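第四章 首次通水、硬度设定与头几个星期的使用

读到这一章的时候，您的Avden软水机应当已经站在它该站的位置上了：进水、出水、排水三根管子都接好，溢流管也接到了地漏，电源适配器插在干燥的插座上，但机器还没有通水。如果其中有哪一样还没做完，请先翻回第三章，慢慢来，不用着急。这一章的内容本身并不难，只是步骤之间有先后，有几处需要等一等，我们希望您是在一个比较从容的上午，泡好了茶再动手。

先啰嗦一句关于这本手册的写法。我们在Misarora写手册，一向是按“陪着您做一遍”的口气来写的，所以您会发现有些地方讲得比较细，有些话甚至会说两遍。已经装过软水机的朋友尽可以只看编号的步骤，注释留到有疑问时再翻；第一次装的朋友，我们建议从头读到尾，读完再动手，这样心里会踏实得多。

4.1 动手之前请准备好的东西

请把下面这些东西放在手边，免得中途湿着手到处找：

随机附带的硬度测试盒（一只带刻度的小试管，一瓶滴定液，一张对照卡）
随机附带的塑料扳手，用来拧控制阀背后的旁通阀螺母
软水专用盐，颗粒状的那种，数量够铺满盐箱的下半部
一只干净的水桶，和两条旧毛巾
一支铅笔，用来填写本章末尾的记录栏

关于盐，这里值得多说几句。软水盐在超市和建材店都能买到，包装上通常写着“软水盐”或“再生盐”，有片状的，也有枕头形的小块，两种都可以用。请不要用厨房里的食用盐代替，哪怕只是临时应急。食盐的颗粒太细，遇水会在箱底结成一整块硬壳，下面是空的，上面看着还满满的，机器吸不到盐水，您却以为一切正常。融雪盐也不行，里面的杂质会堵住吸盐口的滤网。

注：盐箱的容量是64升，加到箱壁内侧那条凸起的横线即可，不必加满。新机第一次使用时，我们反而建议只加一半，等您摸清了家里用盐的快慢，再决定往后一次买多少。盐怕潮，一次买回来太多，堆在阳台上也是麻烦。

4.2 第一次通水

通水的要诀只有一个字：慢。树脂罐里装的是细小的树脂珠子，运输途中它们会沉到罐底，水如果猛地冲进去，空气来不及排走，有些珠子就会被顶到上面的布水器里去。慢慢放水，让水从下往上一点一点浸透它们，往后很多年机器都会安安静静的。

1. 确认家里的总水阀是关着的。再确认软水机背后的旁通阀处于“旁通”位置，也就是两个蓝色旋钮上的箭头都指向中间。

2. 打开离软水机最近的一个冷水龙头。卫生间或洗衣间的都可以，最好不要用带起泡器的厨房龙头，因为新管道里难免有一些碎屑，会卡在起泡器的细网里。如果家里只有这样的龙头，请先把起泡器拧下来，放在小碗里收好。

3. 慢慢打开总水阀。此时水是绕过机器走的，请让它一直流，流到清澈没有气泡为止。管子新接过的人家，头一阵水会有些浑浊，这是正常的。

4. 关上那个龙头，然后沿着管路走一圈，用手指摸一摸每一个接头的下方。摸比看更可靠，很细的渗水眼睛不一定看得见，指尖一碰就知道。

5. 如果接头都是干的，请把旁通阀上标着“进水”的旋钮朝“使用”方向转动一点点，转到能听见轻轻的水声就停下。这时水正在往树脂罐里走，请保持这个开度，等上5分钟。

6. 水声停了以后，再把进水旋钮慢慢转到底。

7. 重新打开刚才那个冷水龙头，然后慢慢转开“出水”旋钮。龙头会先噗噗地吐气，接着出水。水可能带一点淡淡的黄色，这是新树脂的颜色，没有害处，放一会儿就清了。

8. 等水完全清澈，关上龙头，再沿着管路摸一圈接头。

注意：如果在第5步听到的是急促的嘶嘶声，或者看到机身在抖，请立刻把进水旋钮关回去，稍等片刻，再以更小的开度重来。

注意：请在通水期间一直留在机器旁边。新接的管路在刚刚受压的时候最容易露出毛病，您在场的话，一块毛巾就能解决；您不在场，就可能要麻烦楼下的邻居了。

有的朋友会问，为什么不趁着通水，把热水那一路也一起打开。我们的建议是先不要开。热水器里存着的是从前的硬水，让它慢慢用完就好，等冷水这一路全部正常了，第二天再打开热水龙头放一放，两件事分开来做，出了问题也容易判断是哪一边的。

4.3 往盐箱里加水和加盐

机器以后会自己往盐箱里补水，但第一次需要您帮它一把。

1. 掀开盐箱盖，往里看。您会看见一根竖着的圆筒，那是盐井，里面装着浮子。请确认盐井的盖子是盖好的，加盐时颗粒不应当掉进去。

2. 用水桶提半桶清水，沿着箱壁倒进盐箱。水面没过箱底的格栅就够了，多一点少一点都不要紧。

3. 把盐倒进去。倒的时候请把袋口放低一些，顺着箱壁滑下去，既不会溅水，也不会砸到盐井。

4. 用手把盐面轻轻抚平，不要压实。

5. 盖好盖子。盐箱需要静置几个小时，水才能变成足够浓的盐水，所以今天的再生请安排到夜里，不要急着手动启动。

警告：盐箱的盖子请随时盖好。家里有小孩子或者宠物的，更要留意，浓盐水喝下去是会出事的。万一误饮，请立即就医，并把盐袋上的标签一并带去。

关于“箱里应该看得见水还是看不见水”这个问题，我们的客服Kavitha Pisharody每逢八月都要解释许多遍，因为夏天用水多，大家掀盖子也掀得勤。她请我们在这里写清楚：盐多的时候，水面在盐的下面，您看到的是干的盐；盐用掉一大半以后，水面就露出来了，这时候就该加盐了。如果盐还很多，水却漫到了盐的上面，请翻到第七章“盐箱水位过高”那一节，按着上面的步骤检查浮子。

4.4 测一测您家的水

机器本身并不知道您家的水有多硬，这个数字要由您来告诉它。设得太低，再生得太晚，快到再生之前的那几天水就会变硬；设得太高，机器又会白白多用盐和水。所以请不要偷懒跳过这一节，也请不要直接抄邻居家的数字，哪怕你们住在同一条街上。

1. 取一杯没有经过软水机的水。最方便的办法是把旁通阀转回“旁通”，打开最近的冷水龙头，放一小会儿再接。院子里的浇花龙头如果没有接软水，也可以从那里取。

2. 用这杯水把小试管涮两遍，倒掉，再加到刻度线。

3. 竖直拿着滴定瓶，一滴一滴地加，每加一滴就盖上盖子，轻轻上下颠倒几次。水先会变成粉红色，继续加，到某一滴时会转成蓝色。

4. 变成蓝色的那一刻，把用掉的滴数对照卡片，读出硬度，单位是毫克每升。

5. 把数字用铅笔写在本章末尾的记录栏里。

6. 把旁通阀恢复到“使用”。

注：颜色的变化要在白纸前面看，傍晚的暖色灯光会让蓝色显得发紫，容易多加一滴。多一滴少一滴对设定的影响不大，但如果您是个认真的人，大可以再做一遍，取两次里较大的那个数。

为了让后面的步骤好懂一些，我们拿一户真实的人家来说。我们的安装师傅Senthil Reddy住在Grirnulholm，那一带的水是从石灰岩层里打上来的，他家测出来是183毫克每升，属于偏硬的水。他装机之前，淋浴间的玻璃每个周末都得用醋擦，花洒上的小孔也总有几个是歪着喷的。后文凡是要用到数字，我们就借他家的，请您在操作时换成自己家的。

4.5 在控制面板上设定

Avden的控制面板只有四个键：“菜单”“上”“下”和“确认”。按错了也没有关系，放着不动，过一会儿它会自己回到主画面，之前没有确认的改动都不算数。

1. 按住“菜单”不放，直到屏幕上的小锁消失。

2. 画面显示“时间”。用“上”“下”调到当前时间，按“确认”。请留意上午和下午，这一项设反了，机器就会在中午再生，正赶上您做饭。

3. 画面显示“硬度”。输入4.4节测得的数字，按“确认”。Senthil家输入的就是183。

4. 画面显示“人数”。输入常住的人数，按“确认”。只有周末才回来的孩子不用算进去，机器会从每天的用水里慢慢学到。

5. 画面显示“再生时间”。出厂设定是凌晨两点，多数人家不用改。如果家里有人上夜班，凌晨回来要洗澡，请往后挪一挪，避开那一段。

6. 画面显示“保存？”。按“确认”，小锁重新出现，就算设好了。

注：再生期间家里仍然有水，只是那段时间流出来的是没有软化的水。偶尔用一点没有什么妨碍，但如果在那时候让热水器大量进水，硬水就会存进去，所以洗衣机和洗碗机的预约最好和再生时间错开。

注：停电不会丢失硬度和人数，只有时钟会停。来电之后如果屏幕上的时间在闪，请重新做一遍第2步。

4.6 调节混水阀

有一个问题我们几乎每次上门都会被问到：既然装了软水机，为什么不让水软到底？从机器的角度说，完全做得到，可是住在屋子里的是人。完全软化的水冲在身上滑溜溜的，肥皂好像总也冲不干净，有些老人家很不习惯。再者，水里留一点点矿物质，对铜管也温和一些。所以我们在控制阀背面装了一个混水阀，让一小股原水掺进来。

出厂时混水阀是关着的。第一次再生完成以后，也就是装机的第二天早上，请按下面的步骤来调：

1. 打开一个冷水龙头，水流开到平时洗手那么大。

2. 找到控制阀背面的灰色小螺丝，用硬币或者平口螺丝刀逆时针转半圈。

3. 让水流一会儿，接一试管，用测试盒测一遍。

4. 如果硬度还是太低，再转开一点；如果太高，就转回来一点。每次转动的幅度小一些，每次都等水流一会儿再测。

5. 调到您满意的数字以后，在记录栏里写下来。

Senthil给自己家调的是34毫克每升，他说冲澡的时候刚刚好，水壶里也干净。您不必照搬这个数字。家里有人皮肤容易发干的，可以再软一点；觉得水“滑得不像水”的，就再放宽一点。头几天不妨多问问家里人的感受，调上两三回是很平常的事。

注意：混水阀是精细零件，转到头就请停手。硬拧会伤到里面的密封圈，到时候就得拆开换了。

4.7 厨房里的水和小电器

厨房的情况比较特别，所以单独写一节。有的人家把厨房的冷水龙头也接在软水机后面，有的人家特意留了一路原水，还有的人家在水槽下面另装了一台Pillay直饮过滤器。三种接法我们都见过，都能用，只是各自要注意的地方不一样。

如果厨房龙头接的是软水：软水机靠的是离子交换，水里的钙和镁被换成了少量的钠。做饭烧菜用它没有问题，但需要严格控制钠摄入的朋友，请先问过医生再决定要不要长期饮用。给婴儿冲奶粉的水，也请另取。

如果厨房留了原水：水壶和蒸锅里照旧会有水垢，和装机之前一样，这不说明机器坏了。我们每年都会接到这样的电话，师傅上门一看，原来是厨房这一路根本没有接进来。

如果装了Pillay过滤器：请把它接在软水机的后面，并按照它自己的说明书更换滤芯。滤芯的寿命和水的硬度有关系，前面有软水机的话，一般会耐用一些。
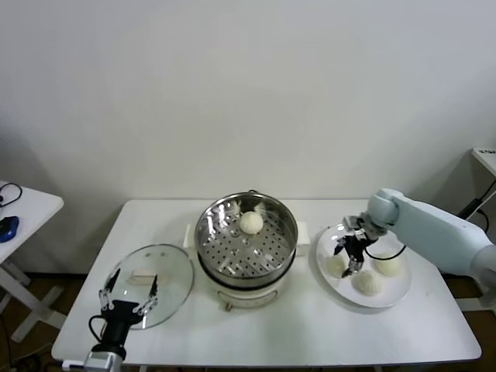 判断厨房这一路的水调得合不合适，除了用测试盒，还可以借助一件平常的小电器，因为水一烧开，矿物质就会留下来，硬不硬一看便知。水壶当然可以，不过我们更愿意推荐电蒸锅，这种白色底座、上面架一层不锈钢蒸格的圆锅就很合适。蒸格的锅沿抛得锃亮，底上是一排排的小孔，哪里积了白点，对着光一照就能看到。您不用特意蒸一大锅，像这样在蒸格里放一个包子，当作早饭就行。蒸好之后取下玻璃盖，擦也不要擦，平放在桌上晾干，水珠干了以后留下的印子就是最好的答案：一圈圈发白、指甲能刮起粉末的，说明水还偏硬；只有淡淡的印子、湿布一抹就掉的，就不用再调了。

做这个小测试之前，有几件事请先做好，不然看到的可能是从前留下的旧账：

1. 先给蒸锅除一次垢。往底座的水槽里倒入清水，加一勺柠檬酸，按锅的说明书加热一会儿，断电，放凉，倒掉。

2. 用软水把水槽、蒸格和盖子都涮两遍，用干布擦干。

3. 加入要测试的水，按平常的习惯蒸东西。

4. 断电，等锅凉下来，再去看盖子、蒸格和水槽。水槽里的水垢来得最快，也最说明问题，请把剩下的水倒掉，晾干以后用手指摸一摸加热的地方。

5. 过一个星期再看一次，和头一次比一比。

警告：揭盖时请让盖子朝着自己以外的方向倾斜，蒸汽烫伤比开水还厉害。底座不可以浸到水里清洗，也不可以拿到龙头下面冲。

注：从前积得很厚的老水垢，不会因为换了软水就自己脱落得干干净净，有时候反而会一片一片地松动，漂在水里。看到这样的小白片请不要惊慌，那是好事，除一两次垢就过去了。

电熨斗、加湿器和咖啡机也是同样的道理。熨斗请先看说明书，有的厂家要求兑一部分蒸馏水，请以厂家的说法为准。加湿器不论用什么水，都要勤换勤洗。咖啡机的情况微妙一些，有不少爱喝咖啡的朋友告诉我们，水太软了味道会发平，他们宁可从原水那一路接水，再多除几次垢。这是口味的事，我们不替您做主。

4.8 头几个星期会遇到的变化

新装软水机的人家，头几个星期总会发现一些和从前不一样的地方。下面把常见的几样写出来，您遇到的时候心里有个数。

洗衣粉和洗发水用得少了。请从一半的量开始试，按老习惯的量倒进去，泡沫会多得漂洗不干净。洗碗机里的洗涤剂也是一样。如果洗碗机自己带有软水盐盒，请把它的硬度档位调到最低，具体怎么调，要看洗碗机的说明书。

玻璃杯上的水印变浅了，但不一定完全没有。软水里也还有别的矿物质，干了会留下一层很薄的印子，湿布一抹就掉，和水垢是两回事。

花草请尽量用原水或者雨水来浇。钠在土里慢慢积多了，对植物不好，盆栽尤其敏感。鱼缸也请用原水，鱼是娇气的，换水之前多测一测。

夜里会听到一阵流水的声音。那是机器在再生，水沿着排水管走，中间会停几次，又响几次。如果卧室就在隔壁，觉得吵，可以检查一下排水管是不是碰到了墙，用一小段软管或者海绵垫开，声音会小很多。

水压可能会觉得小了一点点。水要穿过树脂，总归有些阻力，正常情况下淋浴时感觉不明显。如果明显变小了，请先看看进水口的滤网，新管道的碎屑最喜欢待在那里。清洗方法见第六章。

4.9 第一个月的检查

把下面几件事分散在第一个月里做完就好，哪一件都用不了多少工夫。

装机后第二天：
摸一遍所有的接头。
看一看盐箱里的水位，用铅笔在箱外做个记号。
按4.6节调节混水阀。

满一个星期：
再测一次软化后的水，取最常用的那个龙头。
把第2步里拧下来的起泡器冲洗干净，装回去，如果还放在小碗里的话。
看看屏幕上的时间对不对。

满一个月：
掀开盐箱，看看盐面下降了多少，据此估计下一次买盐的时间。
用一根干净的木棍，轻轻往盐里探几下。一路探到底都松松的，就没有结壳；如果探到中间碰到硬的一层，下面又是空的，请照第七章的办法敲碎。
把排水口的管子看一遍，确认没有从地漏里滑出来。

Senthil跑过的人家多了，他有个习惯，我们觉得很值得学：把第一次买盐的日期用胶布贴在盐箱盖的内侧，往后每加一次就在下面添一行。写上几行之后，您家用盐的规律就清清楚楚了，哪一天忽然快了许多，或者慢了许多，往往在水变硬之前就能从这张小纸条上看出来。家里如果有租客或者亲戚帮忙照看房子，他们掀开盖子也看得明白。

注意：长期出门时，请把旁通阀转到“旁通”，关上总水阀，但不要拔电源。回来以后先把水放一放，再手动再生一次，方法是在主画面下同时按住“上”和“确认”，直到屏幕上出现滚动的水滴。树脂罐里的水放久了会有一点味道，再生一次就好了。

注意：冬天如果机器放在没有供暖的车库或者阳台，请务必读完第五章的防冻说明再入冬。树脂罐里的水结了冰会把罐体撑裂，这种损坏不在保修范围之内，我们每次遇到都觉得很可惜。

4.10 什么时候该给我们打电话

大多数的小毛病，照着第七章都能自己解决，我们也乐意您自己动手。不过有几种情况，请把旁通阀转到“旁通”，然后直接联系Misarora的客服：

机身或者控制阀本体渗水，擦干以后很快又湿了。
龙头里流出了琥珀色的细小珠子，捏在手里有弹性，那是树脂，说明里面的布水器可能破了。
排水管一直有水流出，过了再生时间还不停。
屏幕上显示字母E，并且断电重启以后仍然显示。
水里尝得出咸味，而且放了一阵也不消失。

打电话之前，请把机身右侧标签上的序列号抄下来，再把下面的记录栏放在手边。Kavitha和她的同事们多半会先问您原水的硬度、现在的硬度和最近一次加盐的时间，有了这三样，很多问题在电话里就能说清楚，不用您在家里等师傅上门。

转到“旁通”以后家里照常有水用，只是暂时没有软化，所以请不要着急，也不必半夜去拧螺丝。

记录栏（请用铅笔填写）

原水硬度：________ 毫克每升
取水的龙头：________
混水阀调好后的硬度：________ 毫克每升
再生时间：________
常住人数：________
第一次加盐的日期：________
厨房冷水接的是：软水 ／ 原水 ／ 软水加过滤器（请圈出一项）
序列号：________
备注：________

防冻、更换滤网和树脂清洗的内容在第五章和第六章。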